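Notice to Residents Concerning the Posting Rule

Section 1. Purpose

The Municipality of Grovusden has adopted a rule on public posts made by persons living within its limits. The rule covers messages, pictures and short remarks placed on the Drunora network. It does not cover letters, which remain the business of the post office.

Section 2. Registration

Each household shall name one account as its speaking account. The Office has received 3009 registrations to date. Residents of Kekorberg who work in Grovusden but sleep at home are asked to register in the town where they sleep. Persons who do not sleep should apply at the Cieślak Building, second floor, before noon.

Section 3. Waiting Period

A post shall be held for six hours before it appears. During this time the author may withdraw it without charge. The Office notes that about six in ten posts have been withdrawn since July, and that many authors have then come to the counter to ask for them back. The Office does not keep withdrawn posts. It keeps a list of the times at which they were withdrawn, which may be read on request — the list has become popular in the evenings.

Section 4. Complaints

A resident who believes that a post refers to them may ask for its removal. The Office has received three complaints from one resident about a post that read, in full, "I miss you." The author declined to say who was meant. The complaints were later changed, at the resident's request, to a reply, and the reply is being held for the usual period.

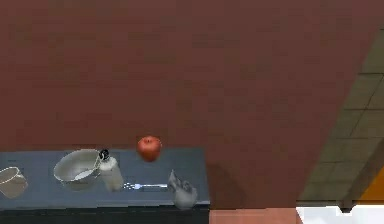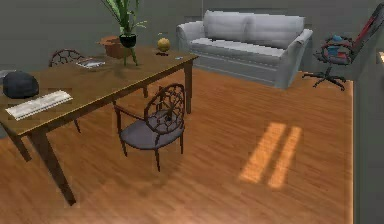
Section 5. Hours

The counter will stay open tonight until the reply is released. Residents who wish to wait may use the bench in the hall. Two seats have been taken, one at each end.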